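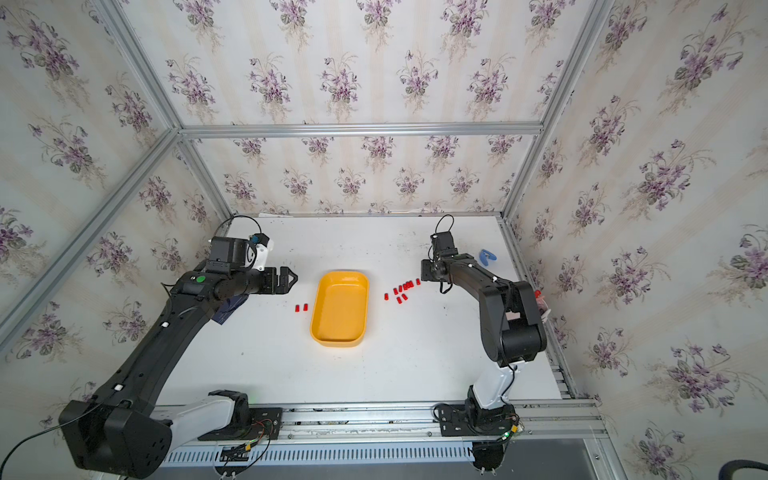

Chamado 1654 – Papel de parede com emendas abrindo e tampo manchado, bancada fechada da sala 6
O pedido entrou na segunda fila de manutenção, aberto por Lovely Dumlao, com a queixa de que o papel de parede da cabine estava levantando na emenda e que o tampo branco não ficava limpo. O papel é o floral creme, com listras amarelo-claras e buquês de violetas roxas, aplicado nas três paredes internas. O tampo está riscado e com pontinhos escuros espalhados, e perto do fundo havia um pedacinho de papel branco amassado. A bandeja amarela estava vazia no meio da mesa e as peças vermelhas ficaram dos dois lados dela.

Prioridade: baixa
Responsável: Jericho Galang
Situação: aguardando material

Registro 1, 9h20
Passei a mão nas emendas. A que a Lovely indicou fica no canto esquerdo do fundo, atrás do poste de alumínio, e solta com a unha numa altura de 2 cm. As outras estão firmes. O papel é da Imasari, linha Aston, e foi colado com a cola em pó que veio no mesmo pedido. Pedi ao almoxarifado o número do lote.

Registro 2, 10h05
Tampo: pano úmido com detergente neutro. Saiu a sujeira solta, os pontos escuros ficaram. Repeti com álcool isopropílico num canto da frente. Clareou um pouco. Os riscos são da superfície e não saem com limpeza. Não usei esponja abrasiva e peço que não usem, a última mesa ficou fosca por causa disso.

Registro 3, 11h40
Resposta do almoxarifado: lote 104. Não há sobra de rolo desse lote. A Plarent tem o mesmo desenho em estoque, mas não garante o tom. Pedi amostra antes de fechar a compra.

Comentário de Lovely Dumlao
Se o tom vier diferente, prefiro trocar a parede inteira do fundo e deixar as laterais como estão. Nas laterais o desenho está bom. Outra coisa: ao guardar as peças vermelhas, conferir se não vai nada de outro jogo junto. Já achei coisa misturada na caixa.

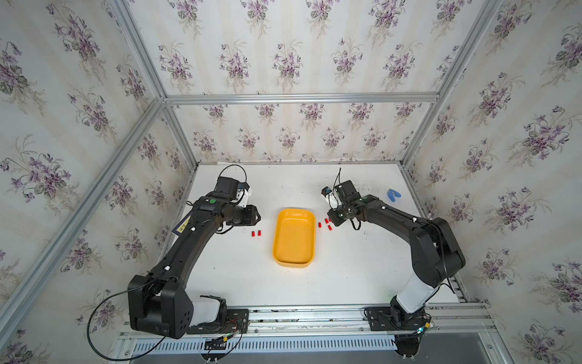 Bancada com a bandeja vazia, as peças vermelhas e, perto da parede direita, um objeto azul pequeno.

Registro 4, 14h15
O azul parece um clipe de plástico ou peça de brinquedo. Não consta na lista do jogo vermelho. Separar em saquinho com o número do chamado até alguém reconhecer.

Registro 5, 15h30
Recolei a emenda do canto com cola de contato para papel, da Soriano, passada com pincel fino. Prendi com fita crepe. Não mexer até domingo.

Pendências
Amostra da Plarent.
Decisão sobre o tampo: lixar e pintar ou trocar. Orçamento pedido para as duas opções.
Retirar a fita crepe e conferir se o canto segurou.

O chamado continua aberto até a amostra chegar.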